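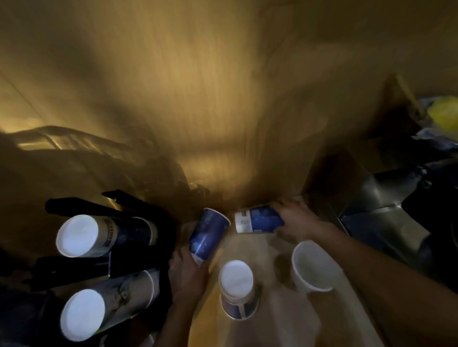
From: Harpreet Simard
To: plarnorent-list
Date: 6/27/22
Re: Re: how messy should the cup counter be?

Hi all,

Gemechu Tesfamariam wrote:
> We have 510 takes of the drinks counter from Jitden now and I'm a
> little worried they all look alike. Cups go in the rack, hands leave,
> done. Do we want more of the same, or should I ask people to mess
> things up first? Also, does wiping go in with the cup handling or does
> it get its own folder? The Alemneh people kept them apart and I don't
> remember why.

Mess things up, please! I spent most of yesterday evening going through the first 200 of those (with a lot of tea), and my feeling is the same as yours. Somebody very tidy did the setup. The cups start in a neat row, same spacing, same way up, and the model we trained on them learned the row. Give it a cup lying on its side and it goes for the place where the rim ought to be.

So for the next round I'd like cups tipped over, upside down, rims pointing any old way, a couple touching. Mix the printed designs too, the dark blue ones and the white ones with the sketches, because at Burberg we had a policy that got quite good at one pattern and was hopeless with the other. And don't let people fix their mistakes off to the side and start over. If a cup rolls, go after the cup and keep recording. I'd trade ten perfect takes for one decent recovery.

Two hands at once is fine, by the way. I know the old sheet says one cup at a time, but I wrote that sheet in November when we only had the single arm, and it should have been thrown out long ago. People pick up a cup in each hand when they're tidying a counter, so let them.

On wiping – I'd keep it in the same session but give it its own label. What I'm after is the in-between stuff, where there are still cups lying on the counter and you have to work the cloth near them without sending them onto the floor. If we only record wiping on a bare counter we'll get a robot that can wipe a bare counter. 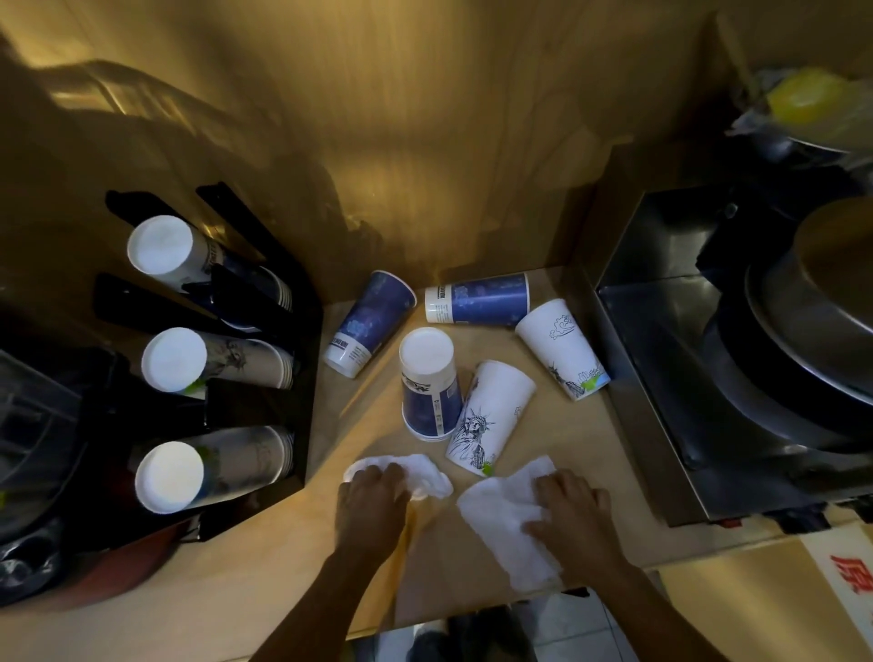
Gemechu answered me off-list that separate labels are fine by him, but that he'd want the switch from cup to cloth marked by the person doing the task, since the two labelers he tried it on disagreed by several seconds. Fair enough. A spoken word would do, or a foot pedal if anyone still has one that works.

As for how many: the plan says 4,000 takes for the whole kitchen set and we're at 1,904 with everything counted, so there's room. I'd rather not set a number for cups alone. Let's do a messy batch, retrain, look at what it gets wrong and go from there.

One small thing for whoever edits the task sheet next: it still says "clean the area" as one step. Could we split that into clearing and wiping? I'd do it myself but I seem to have lost my edit rights again.

Harpreet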